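Greenwood Textile Care Course
Handout 2: Folding on a shared work surface

2.1 Surface
Any flat top longer than the item will do. A conference table is suitable once chairs are pushed back from the working side. Potted plants may stay if they are kept at the far end, clear of the cloth.

2.2 Item classes
Class A: towels and other rectangular pieces. Class B: garments. Printed pieces of either class are folded with the print inward unless the work order states otherwise.

2.3 Pick point
Grip a single fold near a corner or hem. A pinch taken mid-panel lifts the cloth into a cone and leaves both edges underneath. Lay the piece down, find the edge by hand, and grip again.

2.4 Spreading
Pull toward the near side of the table in one slow stroke. Crumpled cotton usually needs 2 strokes. Finished pieces go beyond the working area and are left flat until the stack is moved.

2.5 Reference view: white cloth held at a fold, light blue cloth folded beyond it

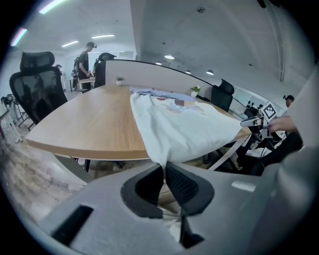
2.6 Stacking
Place the closed edge toward the front of the shelf. Stack by class first, then by color. Enter the piece count on the Tureo sheet before starting the next batch.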